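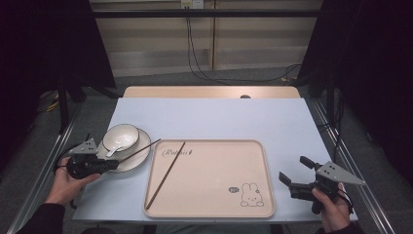 March, notebook, H. Ridgeway

Third go at the Kotian claim that their floor wax "levels itself in any room above freezing." I have my doubts, and the more I read their sheet the more I have. It gives one drying time for every season and doesn't say what the floor underneath is made of. A pale sheet over most of a table, with a strip of bare wood left along the far edge, is how I'd want any wax trial set up: you keep a piece of the original surface where you can look at it next to the treated part. Kotian's sample boards are waxed edge to edge, so there is nothing to compare with.

Boards used: offcuts from the Flumholm job, sanded by hand, wiped down, left overnight. Two coats on each. First coat went on fine, I'll give them that. Second coat dragged at the ends and left ridges I can feel with a fingernail. The sheet says ridges "relax" by morning. They had not relaxed by 9:30, or after lunch.

Ivar says I'm putting it on too thick. Maybe. I weighed the can before and after: 899 g down to 800 g over the whole batch. He thinks that's heavy for the area. I think that if a product only works when it's spread by someone who already knows how, the label should say so.

Also tried the Pulmont wax on one spare board, same brush, cleaned in between. Duller, smells worse, no ridges. One board proves very little and I don't want to see it quoted in the write-up as a result.

Scuff test: 504 strokes with the felt block, then I lost patience. Shine on the Kotian board went patchy in the middle. Ivar looked at it under the lamp and called it "even wear." We disagree.

Things I still don't believe:
- that the room temperature makes no difference (our heater was off all night)
- that the second coat needs no sanding between
- the photo on the can

To do: thin coat, Ivar's hand this time and not mine. Leave the last inch of each board bare. Write to Casar and ask if they tested the batch they sold us or just passed on the maker's sheet. I. to find the other felt block, this one is shedding.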